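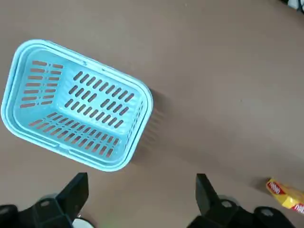

About Trikevell

Home | About | Build Log | Open Nights | Parts Shelf | Contact

Trikevell is a small robot-building school. Grown-ups mostly, a few teens with a parent. We teach people to put together a tabletop robot arm, wire it, give it a camera at the wrist and get it to do one useful chore. Then another chore if there's time. All of it happens inside the Vemerov shared workshop, or at your own kitchen table if you'd like to work from home and bring the arm in when it misbehaves.

We are not a college. No grades, no certificate worth framing. You leave with an arm.

How it got going

Fikri Majimbun started it out of a spare bedroom. He had been fixing packaging machines for a living and wanted an arm at home that could clear a table. First one was too heavy for its own shoulder and used to sag at the end of every move. Second one had the cable run on the outside, bad idea, it caught on everything. The one after that worked well enough that neighbors asked to build their own.

Bedroom got full. Two of the neighbors already had benches at Vemerov, so the whole thing moved over there one October with a borrowed van and a lot of towels around the printers. Been there ever since. We rent two benches and the long shelf by the back wall, and we get the big room for open nights.

The name doesn't mean anything. It was on a box of old hinges in the garage, or something close to it was. Fikri says he read it wrong.

What you build

The arm is called Nugroho. All our builds start from it. Printed parts, hobby-grade motors, a two-finger gripper in black and a small camera that rides at the wrist and looks down past the fingers. That is the view you'll be staring at for most of the course so get used to seeing two dark blurry fingers at the bottom of your screen.

You print your own parts if you can. If you can't, we print them, you pay for the plastic. Frame pieces take the longest, fingers are quick. Print extra fingers. Everyone drives a finger into the table in the first session.

Gripper fingers are flat-faced plates on chunky mounts, with the fasteners left where you can get at them. Older design hid the screws and looked much nicer. Took half an evening to swap a finger though. So now they're out in the open and you can change one between tries.

The software side is called Prindamon. It's our own, it's free, it runs on a plain laptop. It records what the camera sees and what the joints are doing while you steer the arm by hand, then helps you train on that. Documentation is patchy in places, sorry, we're getting to it. The install page is good. The calibration page is okay. The page on lighting is one paragraph and a promise.

The first chore

Everybody starts with pick and place. A basket, a small pack of something, an empty patch of surface between them. Get the pack in the basket.

Sounds like nothing. Takes most people several sessions.

We like a light blue plastic basket for it, the slotted kind with a rolled rim. Cheap, and easy for the camera to tell apart from a brown surface. Slots make it interesting too. Light goes through the end wall and lands as a striped shadow next to the basket, and a model that has only seen plain shadows will sometimes reach for the stripes. Good lesson, and you learn it faster by seeing it than by us going on about it.

The pack should be bright and boxy to begin with. Yellow with some red on it is great. Lay it down at an angle, not square to the basket, otherwise you end up training an arm that can only deal with square. Move it around. Near the edge of the view, half out of view, close to the basket, far from the basket. Turn the basket as well, people always forget the basket.

The surface: matte, one color. A dull brown is our favorite. Shiny table tops throw glare back into the camera and white ones wash out.

Once the pack goes in reliably you pick your own chore. Past students have done pens into a cup, socks into a bin, seed packets into rows. One did dog biscuits and had to keep the dog in the car.

How a course runs

Sessions are in the evening. Bring your laptop and your charger. Bring a drink with a lid.

Early sessions: printing, cleaning up parts, pressing in nuts, mounting motors. It's slow and a bit dull and there's usually music on. Label your motors before they go in. Please. The number goes on the outside, where you can read it later.

Middle sessions: wiring, calibration, camera. Camera takes longer than you think. It has to see the fingers and what's in front of them at the same time, and it has to stay put once it does. If the camera shifts after you've recorded, you record again. We've all done it.

Later sessions: recording and training. You steer, the arm follows, Prindamon saves it. Do it again. Do it again with the basket turned. Last October's group saved more than 2,000 tries between them, and after throwing out the bumps, the drops and the ones where somebody's sleeve was in the way there were 1,229 left that we were happy to train on. That's a normal amount of waste. Don't be upset by yours.

Last session is show night. Arms on the bench, friends and family come by, some of the arms work.

Building at home

Lots of people do the build at home and only come in for help. Works fine. A few things we ask:

Clear a table that can stay clear. Packing the arm away every night means calibrating every night.

Clamp the base. Tape does not count.

Keep the power supply off the carpet and keep the switch where you can slap it.

Lamp overhead, soft, same place each time. Sunlight moves and your arm will notice. Curtains help a lot.

Little kids and pets out of reach while the motors are on. The arm is small but it doesn't know you're there.

Stuck? Send us a short clip from the wrist camera plus your log file. The log matters more. "It doesn't work" with no log goes to the bottom of the pile, Fikri answers most of these himself and he does it on his lunch break.

Who teaches

Fikri runs the build sessions and anything with motors. Patient about wiring, less patient about lost hex keys. The software evenings are shared between former students who stayed on, so you may see a different face from one course to the next. They all built the same arm you're building and broke the same parts.

We keep groups small. Each bench seats 3 arms comfortably, we tried more and the elbows were hitting each other. The arms' elbows. Also ours.

About the workshop

Vemerov is a members' workshop with wood, metal, bikes and sewing under one roof. You don't have to be a member to take our course. Your course fee covers bench time on course nights only. If you want to come in on other days you'll need your own membership, ask at the desk, they're nice.

Wood side gets dusty. Cover your arm when you leave it on the shelf, and wipe the camera lens before you record, every single time. Dust on the lens shows up as a soft gray spot and you can lose a whole evening's recordings to it.

Shelf space is one bin per person. Bins with no name on them get emptied into the parts shelf at the end of a course, so write your name on it.

Parking is around back. The ramp door is the easy way in if you're carrying an arm. Ring the bell and wait, it's a long walk from the benches.

What it costs

Current fees are on the Open Nights page because they change with the price of motors. You can pay in 2 parts. If you already own motors that fit we'll knock them off the price, bring them in first so we can test them. We keep a loaner arm for people who want to try the recording part before they buy anything, and there's normally a wait for it.

No refunds on printed parts. Refunds on everything else up to the first session.

Things people ask

Do I need to know how to code?
A little helps. You'll be copying commands and changing numbers in a file. If you can follow a recipe you can do that.

Do I need to solder?
Hardly. A few joints on the power board and we'll show you how.

How strong is the arm?
It lifts a snack box. It won't lift a full mug, please stop trying with full mugs.

Can I use a different gripper?
Sure, once the standard one works. We've seen suction cups, a spoon, a kind of fork thing. Share the files if it's good.

Can I take my recordings home?
They're yours. We ask if we can keep a copy for the shared set, and you can say no.

Do you build robots for businesses?
No. We get asked by shops every so often. We don't have the hours and we'd be nervous about it.

Do you ship kits?
Not right now. Files are free to download, parts list is on the Parts Shelf page, and the list gets checked befor each course starts.

Get in touch

Use the form on the Contact page. Or come to an open night and poke at something, there's almost always an arm running on one of the benches and somebody who'll let you steer. Next course is filling, the one after has room. Put your name down for either one, and tell us if you've got a printer at home or not becuase that changes what we get ready for you.

Page updated 11 January 2026. Opening hours at the bottom of the Contact page are the right ones, ignore the old flyer.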